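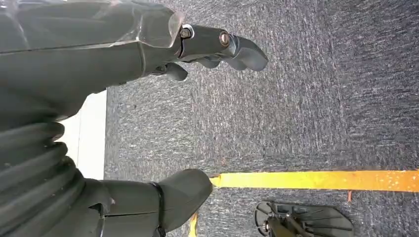 A cardboard organiser with a grid of open compartments is the most underrated piece of storage sold today, and its cheapness counts against it. Buyers assume a tray at 7 euros must be inferior to a moulded acrylic one. For small packets on a counter or a shared table, I hold the opposite view.

The deciding factor is the slot. A packet that stands upright in its own compartment presents its top edge to the hand and can be lifted without disturbing its neighbour. Packets in a bowl lie at random angles, and the lowest are taken last, whatever their date. Acrylic trays are usually cut too wide, so that thin packets lean and slide flat. Card can be slotted to suit the stock, and a divider that is wrong can be cut again with a knife.

Larysa Koval, who fits out small kiosks in Hadholm, disagrees with me on durability. She puts the working life of a card tray at 2 months on a busy counter, after which the front corners soften. I accept the figure. Replacement costs little, and the old tray folds flat for recycling.

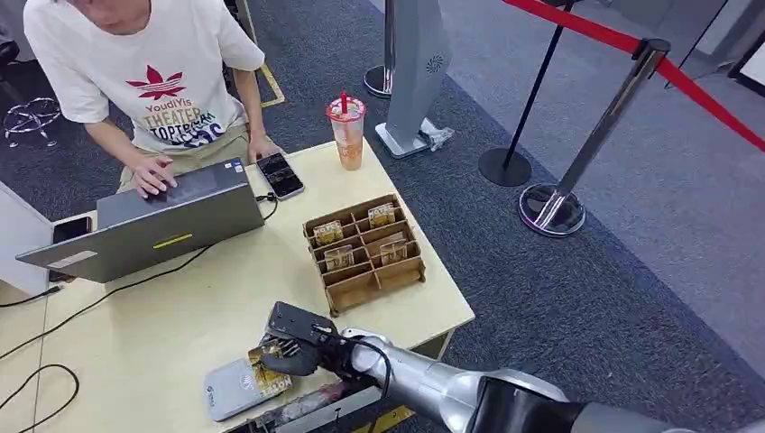

Angling the rows towards the front matters more than the number of compartments. Three rows are enough for most tables. With a fourth, the back row moves out of easy reach, and people lean across whatever else is there: a laptop, a phone on its cable, a tall cup with a straw. Drinks should stand clear of the tray in any case, as unsealed card takes up liquid quickly and does not recover its stiffness.

The Triltorano tray, in board of 600 grams per square metre, is as heavy as I would specify. Anything thicker resists folding and splits at the crease. Printed finishes add nothing to function and make a spoiled tray harder to recycle.

Refill from the back and sell from the front. Leave empty slots empty until the next refill, so that the shortage can be read from a standing position. Hnat Hladun spreads the remaining packets out to make his tray look fuller, and he runs out more often than I do.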